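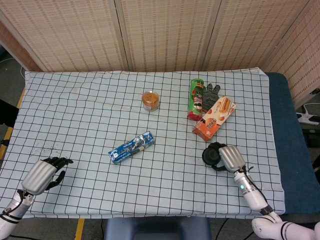
Moving the phones over: where we are and what to do if yours acts up

Well, we made it through the first stretch with the new desk phone software, and I want to start by thanking everybody for being so good about it. I know a lot of you had the old program set up just the way you liked it, with your favorites down the side and the ringer on that chirpy little tune, and it's no fun to come in one morning and find it all in a different place. You have been very patient with us, and some of you even brought muffins, which we ate.

As of this week, 317 extensions are on Sallero and 87 are still on the old system. Most of those 87 are at the Sturley office, where Lejla Hoxha is taking people across one hallway at a time. If you're at Sturley and haven't heard from her, you don't need to do anything yet. She'll send you a note the afternoon before your turn, and your phone will be out of action for no more than 40 minutes.

The question we hear most is about contacts. People sign in, the dial pad comes up fine, they can make a call, and then the directory is blank! Nearly every time it's the same thing. Sallero keeps two passwords for you, one for the phone itself and one for voicemail and the directory, and if you changed only the first one when the welcome message told you to, the second is still the temporary one from your letter. Go to Settings, then Account, then Directory Sign-in, and type your new password in there too. Give it a minute or so, close the window completely and open it again. Your contacts should come in on their own, though if you have a very long list the names can trickle in slowly.

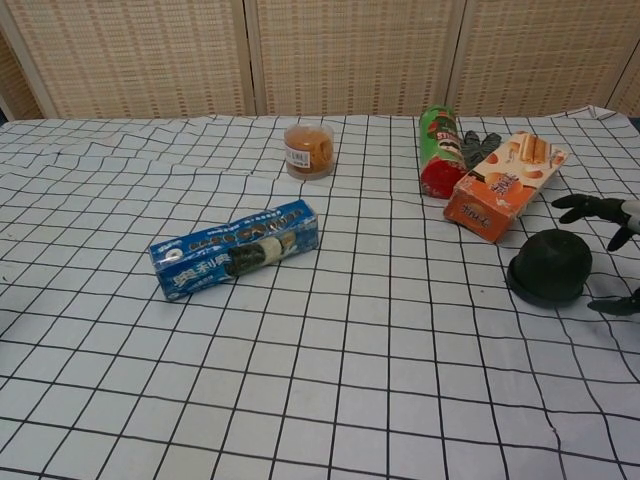

The other thing that catches people is transferring a call. In the old program you dragged the caller onto the person's name and let go. Now you click Transfer, pick the name, and then choose whether to talk to that person first or send the call straight through. Zuleica Furtado at the front desk handles more transfers in a morning than I do in a month, and she has written up a one-page cheat sheet that is much clearer than the manual. It's in the shared folder under Phones. She asks that you please print it on one side only, as the back of it is blank and she keeps getting it handed to her upside down.

A few of you have also had the headset button stop answering calls after the computer has been asleep. Stojan Radulović has been chasing this one with the vendor, and there's a fix promised for the December update. Until then, unplug the headset, wait for the little sound, and plug it back in. If you're in a hurry, clicking Answer on the screen still works, and the audio will come through your headset as usual.

Nermina Dumitrescu will be running another drop-in session in the Drudallow room at 3 in the afternoon, and the sign-up page has the next few dates on it. Bring your laptop and your letter with the temporary password if you still have it. If you've lost the letter, come along anyway – she can reset you on the spot.

And please do keep writing to the help desk address when something looks odd, even if it seems small. Put your extension number in the subject line, and tell us what you were doing when it happened.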